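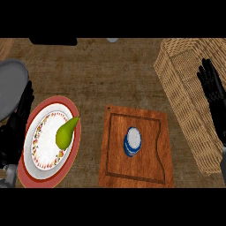

Eirlys Pugh Would Like You to Stop Asking About the Well

Eirlys Pugh has directed 2 horror films, and strangers only ever want to talk about the first. Murkora, shot in October in her uncle's barn, concerns a well that whispers tax advice to a farmer until he drowns his accountant.

"It was meant to be frightening," she says. "Then 400 people in a theater laughed at the drowning, so I told everyone it was a comedy."

Her follow-up, Prorkora, has no well. It has a choir, a flooded church and a creature the crew named Pyo, built from 60 feet of garden hose and a wetsuit.

"Pyo leaked. We'd get about 33 seconds of menace, and then somebody had to go find a mop."

Did she consider doing it digitally?

"I got a quote. I still have it. I read it when I want to feel ill."

She is kinder about her influences, mostly rented tapes with the wrong movie inside. One was labeled as a ski documentary and contained a man being eaten by a staircase. She has never learned the title.

"I've stopped looking. It can't be as good as I remember, and I've stolen most of it anyway."

The next script is called Zistard. She won't say what it's about, except that there is a well.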